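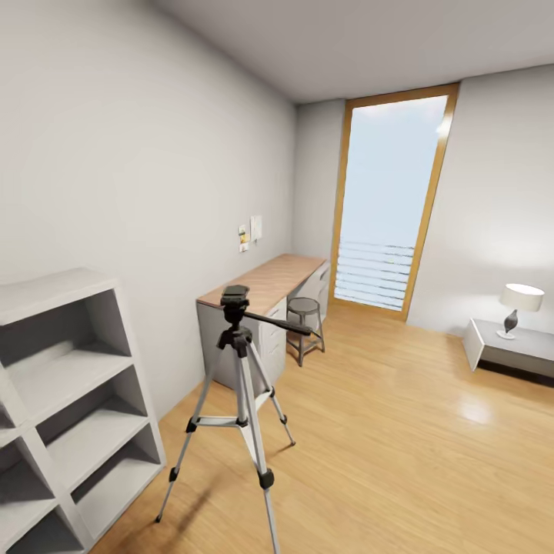
Picture credit: Pramanik

I moved house in June with 19 boxes, and 2 of them are still taped shut. For months I felt bad about that. The shelves were up, the walls were painted, and visitors kept asking when I was going to "finish" the place. Now I'd like to speak up for the room that isn't finished, because I have fallen completely in love with mine!

We are in such a hurry to fill things. A bare shelf looks like a job waiting to be done, so we go out and buy a jug we'll never pour from, or a row of little cactuses that will be dead by spring. I've done it (the jug was from Latard, and it leaks). Give the shelf a few weeks with nothing on it and you begin to find out what you really want there. In my case it was maps. I would never have guessed maps.
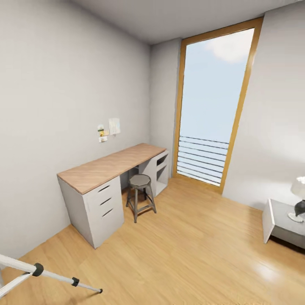 Then there is the sound. My last flat in Pendale was stuffed to the ceiling and as quiet as a coat cupboard. The new room has an echo, a lovely one, and I sing in it. I sing badly, but I sing far more than I used to, and my downstairs neighbour has been very kind on the subject. She says it beats the last tenant's drum kit.

And the light! In a half-empty room you notice it moving. I drink my tea on the floor in the mornings and follow the warm patch along as it goes -- the cat does the same, and we have had words over it.

I know there's another side to this. Plenty of people have bare rooms because furniture costs money, and a magazine spread calling that "calm" must be maddening. Our local paper in Rirkinwood once priced a "simple" reading corner at 993 pounds, lamp not included. I'm not talking about that sort of bareness, which you have to shop for. I mean waiting, which is free.

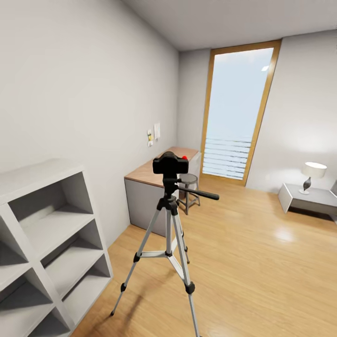

My own chair took me ages to find. It came from a house clearance, cost next to nothing and smells faintly of pipe smoke, and I adore it. Had I bought one in the first week I'd have had a grey one, like the one I had before, and no space left for this.

So if you've just moved, leave a corner alone for a bit. Sit in it. Try it at breakfast and again late at night with the lamps off. As for my last two boxes, I think one is saucepans -- I've been managing with the small one.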